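Levov Wall Shelf, 9 kg version

Price: £434 the pair, delivery included
Order code: 3824

I've been selling shelves from my little shop in Melidside long enough to know what people ask first, and it's always "will it come off my wall?" Well, not if you put it up properly! The Levov is a deep shelf on two hidden steel brackets, and each bracket wants two long screws going into something solid (brick, stone or a timber stud, please, and never just plasterboard). I had a pair up in my own kitchen all through July with the heavy casserole dishes on, and they haven't budged.

The brackets are made for us by Xia, who also do the Numus coat rail if you'd like something to match in the hall. They're powder coated, and you can have them in black or cream. I like the cream, but it does show fingerprints, so give it a wipe with a damp cloth now and then and it'll come up lovely.

Depth is 200 mm. That's plenty for mugs, paperbacks and a small radio, though a big dinner plate will stick out at the front.
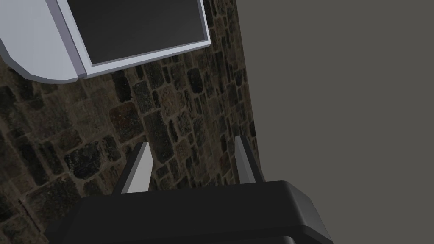
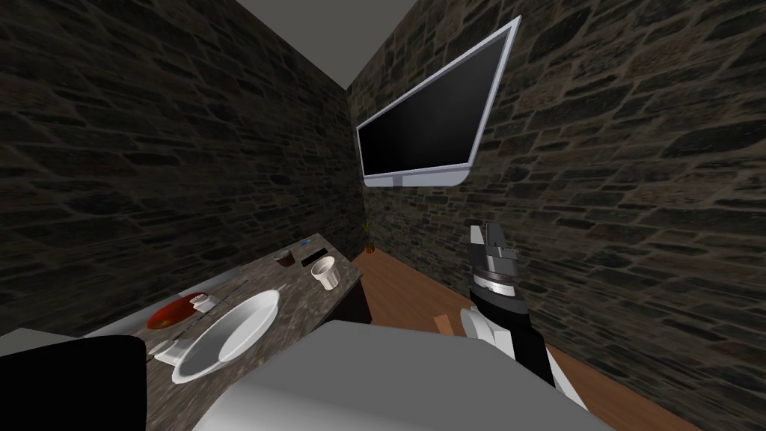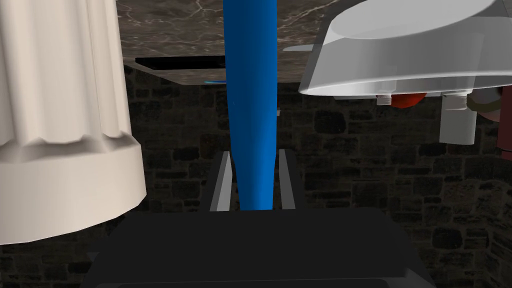
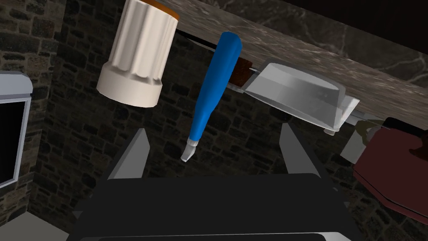 Fixings come in the box, along with a paper template you tape to the wall so you can mark your holes. Do check it with a spirit level first, as I once trusted the line of a ceiling and had to fill four holes afterwards. You'll need your own drill and a masonry bit.

Returns are fine as long as the brackets haven't been screwed in. If you're stuck on which screws to use, ring the shop and ask for me, Guilan Yin, and I'll talk you through it (mornings are best, I'm usually out delivering after lunch).

Prices checked August 2026.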